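Tips for teaching a kitchen task by hand

I've been showing the arm in our Enmont workshop how to put utensils away, and I've picked up a few habits along the way (mostly by doing it badly first!). We do it with a hand-held gripper, so I just make the move myself and the recording gets saved as a demo.

Start with one object and one place for it to go. My first 100 demos mixed spoons, tongs and a whisk, and I ended up keeping 41 of them. Now I stick with one utensil all morning and swap after lunch.

Slow down right before contact. You can zip across the counter if you like, but the last few inches should be calm, and so should letting go. I count "one, two" in my head before I open the fingers.

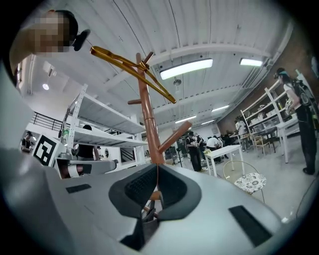

Gold-colored tongs over the top of the tree stand, seen from the gripper.

Tongs are fussy because the arms spread. I like to grab them near the hinge and lower them straight down, then back off the same way I came in. If they swing, wait!

Move your starting spot a little every time. Turn the stand too, so the pegs point somewhere new.

Wipe the finger pads with a damp cloth at every break and let them dry. And toss bad takes right away, while you still remember which ones they were. I once left it until October and had 1,329 clips to go through.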